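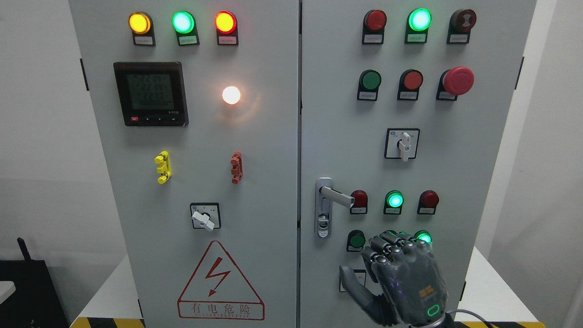
## Right-door press sequence, hand lost grip force on approach — May

Wallner cabinet, Trarkodcombe bay. Task was the usual one: approach the right door, locate the green pushbutton in the lower group, press, confirm by lamp, withdraw.

Fault came up on run 4. The hand made contact low on the right door and stayed there. The controller reported "press complete" but no press was logged on the cabinet side. Fingertips were past the button and loading the door skin. The thumb was low enough to cover part of the small label plate, so the offset is downward as well as sideways.

Stopped from the pendant at 2 s. No damage to paint or lamps that I can find.

**Checked so far**

- Wrist cable reseated. No change.
- Force threshold in Vundeteo was set to 5 N. Any contact over that counts as a press, including contact with bare door. This is the real problem.
- Contact log at 1000 Hz shows a flat plateau, no dip where a button would give.
- Lamp check reads the wrong region when the fingers cover the lower green light. It fell back to the green one in the row above and passed.

**Safety note**

The red mushroom-head stop stands out further than anything else on that door. A similar offset upward would hit it, or the selector handle under it. Sterix interlock stays on until the offset is explained.

**To do**

- Redo hand-eye calibration, then repeat at half speed.
- Require travel plus force for a press.
- Fail the run if the target lamp is occluded — no fallback.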